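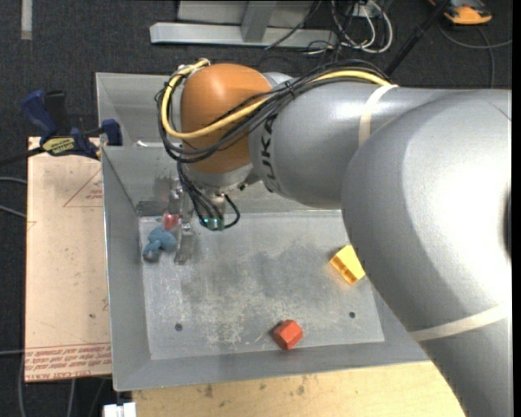

Toy Sorting Days at Grorholm: Frequently Asked Questions

What is a toy sorting day?
It's a big, cheerful morning of going through donated toys, cleaning them up and getting them ready for new homes. We love it, and we think you will too!

When is the next one?
2026-10-23, from 10am in the main hall at Grorholm. There will be another in November, and we'll put the date on this page once the hall is booked.

What can I bring?
Almost anything a child would play with -- soft toys, plastic animals, cars, dolls, building bricks, bath toys, wooden puzzles. Odd ones are very welcome. Some of our favourite finds have been funny little lumpy creatures that we couldn't put a name to, and they went in no time.

Do toys have to be clean?
No! Dusty is fine. If something has been in the loft for years, just bring it as it is and we'll give it a wipe. Please do leave out anything mouldy or sticky, though.

What about broken toys?
Small faults are all right (a missing wheel, a loose seam). Cracked plastic with sharp edges has to go, and so does anything with a leaking battery.

How many toys do you get through?
Our best day so far was 292, which was brilliant. Bisar lent us extra shelving for that one and we filled the lot.

Can I choose something to take home?
Yes, 2 toys per child, from the Kamik table by the door.

Is there a lower age for helpers?
Children from 4 upwards can join in with an adult. They tend to be very good at matching up dolls' shoes.

Where do the toys go?
Most go to playgroups nearby. Bath toys and outdoor things go to Gbeho, who collect at the end of the day.

Do you take games and jigsaws?
We do, if all the pieces are there. A 2000-piece jigsaw is a lovely thing to give, but please count it first -- we can't do it on the day!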